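Out & About | Visits and Tours
7 min read

I've wanted to get inside the Fladmont building for ages, so when the open day invites went round I had my name down within the hour (and then spent a week worrying I'd picked the wrong session). It's the long brick place behind the rail yard, the one with the green doors. Trusance has the upstairs, and the ground floor is where they try out household robots in made-up rooms: a kitchen, a laundry, a bathroom with a proper shower corner, and a hallway that goes nowhere.

I should say I come at this from facilities work. I look after cleaning contracts for a group of residences, 62 units, and for the last year every second phone call has been someone wanting to sell me a machine with an arm on it. So I wasn't there for the gee-whiz part. I was there for the rules. What do you write down before one of these goes into a bathroom where somebody lives?

Our guide was Shu-fen Tsai, and she was terrific! Quick, funny, and completely unbothered by being interrupted, which was lucky, as we interrupted her from the coat rack onwards. She started with the floor tape. Yellow line, you can stand there all day. Red line, you don't cross while the arm has power, even if it's been sitting still for ten minutes. Somebody asked what happens if you drop your pen over it. You leave your pen, she said, and call for a stop, and the operator gets it for you.

The stop itself took up a good chunk of the first stretch, and I filled two pages on it. Every room has a wired stop button by the door and the operator carries a second one on a lanyard. Both get pressed at the start of every shift, with the arm moving slowly, and both get signed for on separate lines. I liked the separate lines. On our own lift checks we have one signature for the whole sheet, and I know perfectly well how those get filled in on a cold morning.

There's also a rule about restarting. Whoever pressed stop is the one who says it's fine to go again, and that goes for visitors too. A fellow in our group tested this by asking what would happen if he pressed it and went for lunch. Shu-fen said then everyone has lunch.

We did the kitchen first. They keep the knives locked away and the kettle gets filled with cold water, full stop, for anyone's session. The written procedure was pinned inside a cupboard door in big type, two pages, and I'm told the earlier version ran to 300 lines in a spreadsheet that people scrolled past. The new one is called Emon (don't ask me, I did ask, and got three different stories) and it covers who's in charge of the room, what can be on the floor, what speed the arm's allowed, and what you do when something falls over. The rest lives in a binder.

The falling-over bit was my favourite. They treat anything knocked or tipped as a thing to be logged before it's picked up. You stop, you write down what it was and where it ended up, and then a person checks for chips or sharp edges before the arm is allowed near it. If it's broken, the session's over and the floor gets swept by hand. I'd have guessed most outfits would just have the robot grab it and carry on, and I said so. Apparently plenty of new starters try exactly that in January, when the intake comes through, and get sent back to the cupboard door to read it again.

Then a coffee break, with very good date squares, and a long chat with a woman from Liao who fits out bathrooms for people coming home from hospital. She had strong views on thresholds. Her crew won't sign off a shower corner if there's any lip a wheel could catch on, and she wanted to know why the robot people didn't have the same line in their sheet. Shu-fen wrote it down, in pen, on the back of her hand.

The bathroom was the last room and the one I'd come for. Large pale tiles, a metal rail at the corner, and that swirly stone-look floor that every developer in town seems to be putting in at the moment. It's a tricky sort of surface to judge by eye, all streaks of beige and grey, and the rule here is that the floor is checked by hand before the arm comes in. An actual palm, flat on the tile.

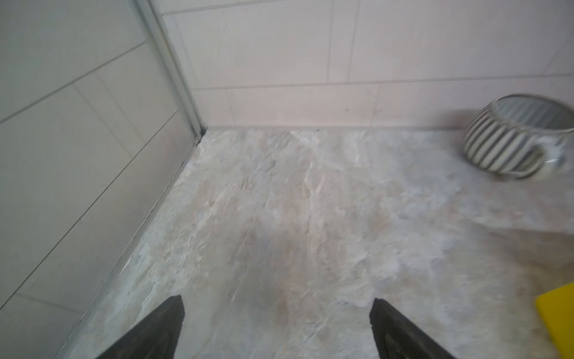
Does a robot working in someone's bathroom need different rules from one in the kitchen?

It needs the same stop and restart rules, plus extra ones for water, privacy and getting out. The floor and the electrical protection should be checked before each session, the camera should be off or covered whenever the person is using the room, and the machine should never be parked between them and the door.

That last part got the most nodding. I hadn't given the door a thought until then, and I've now gone back through my own list and found two suites where a trolley lives exactly where it shouldn't. Moved them the next morning.

The grip rules were good too. On ceramic, they start at the lowest force setting and go up a step at a time, with a person watching each step, and there's a ceiling that can't be raised from the operator's chair. To change it you need a second person at the desk upstairs. It's slow and the operators grumble, and Shu-fen didn't pretend otherwise.

What I'd still like to see is something plain for residents. Everything I was shown is written for staff, and my people are going to want a single sheet on the fridge with the stop button on it in colour. I left my card and asked to be sent a draft if they ever do one.

Parking is free in the side lot but it fills up early. Wear flat shoes, they'll turn you away from the rooms in heels, and bring a pen you don't mind losing.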